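Dultwood Housing Renewal: progress report to the fund

Where we are

When you approved the grant in July, we said the first 21 units at Dultwood would be ready to let by year's end. Fourteen are. The other seven have walls, roofs and a strong sense of potential.

The building went up in 1996, by all evidence in a hurry. Drovik, our main contractor, has opened up the second-floor bathrooms and found three different ideas of what a waste pipe is for. All have been replaced with one idea. 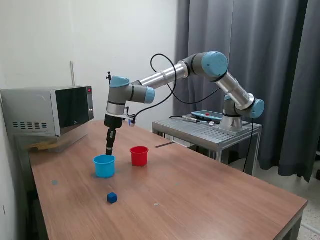 Kitchens and heating

New kitchens are in at all fourteen finished units. The base cupboards came from Soken in the colour we ordered, on the second try. The first delivery was a green that the catalogue called "sage" and the tenants called other things.

Radiators are hung and balanced on the ground and first floors. The boiler passed inspection. We budgeted $2000 per unit for heating and have kept to it, apart from the corner flats, which have an extra outside wall and have always been a bit precious about it.

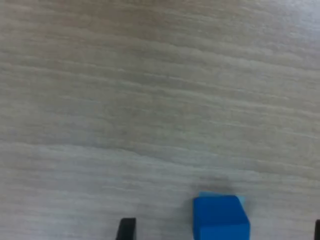 The hallway flooring is down as far as the lift. It stops there because the lift has its own contractor, its own schedule and, we suspect, its own calendar.

Tenants and letting

Eleven of the fourteen units are let. Two more are under offer. The last overlooks the bins, and we have stopped describing it as having a courtyard aspect after two viewings ended at the window.

The ground-floor shop has gone to Thái, a noodle place, on a five-year lease. Applications for flats directly above it have gone up.
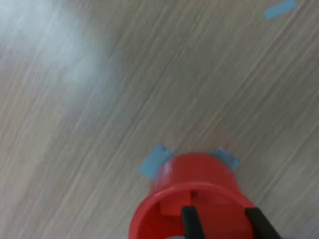
Submitted by the Dultwood project office

Money

We have drawn down a little less than planned, mostly for work that hasn't happened yet, so please hold the applause. Asbestos testing came in $2000 over. We propose to cover it from the landscaping line, which leaves enough for gravel and one tree.

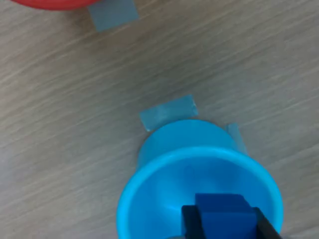 Last updated: 12/24/19

Next period

Drovik returns after the holidays to finish the remaining seven bathrooms. We need your written approval for the landscaping transfer before then, and a decision on whether the tree may be a shrub.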